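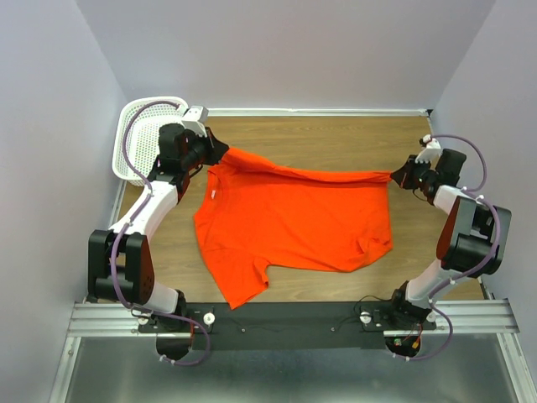
Figure 3. Orange-red T-shirt on a wood-grain tabletop.

4.2 How people talk about worn-out clothes

I went into the Hurnau interviews expecting to hear about money, and mostly I heard about closets. Of the 30 households we visited, 23 kept at least one T-shirt that no one had worn since the previous February. I love this finding, I'll admit it! Faith Kariuki and I coded the reasons separately (she is far stricter than I am) and we agreed on 73 percent of them before talking it over. Sentiment came up most — a race, an old job, a sister's band — with "it might fit again" close behind. Plain tees like the one in Figure 3 were harder to place. People shrugged and said they'd sleep in them. Fodor's diary study in Lahlou reports the same shrug, though her households were younger and rented.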